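The Slow Return of the Town Bathhouse

In Grenditz, people still give directions by the old bathhouse, even if they have never been inside it. The building was opened in 1812, near the bridge, and for a long time it was the only place in town where a worker could get hot water for a small coin. Then the apartments received their own bathrooms and the boilers went cold.

Ottavio Zuccaro came to see it on a September morning. He is an architect from Wendgate, and he told me that he fell in love with the smell first, a mix of stone and old soap. The town gave him the key the same day. He spent 4 years on the drawings.

The main difficulty was the floor. It has 293 tiles in the large hall, and 71 of them had to be made again by Fortin, a small pottery up the valley. The first batch was too yellow. The second one was accepted, although Zuccaro can still show you which ones are new. 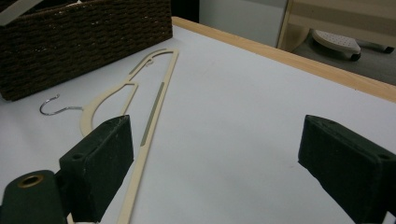
Why would a person with a shower at home pay to wash in public?

People come for the heat and for the company. In an evening at the bathhouse you sit with your neighbors for over an hour, and the telephone stays in the locker.

I went at six, when the shift at the Prider mill is finished. Two women were discussing a wedding dress, and an older man corrected my pronunciation of the word for steam. Nobody was in a hurry. The water in the second pool is hotter than a visitor expects, so go in slowly and keep one hand on the rail.

Towels are rented at the door. Bring your own slippers.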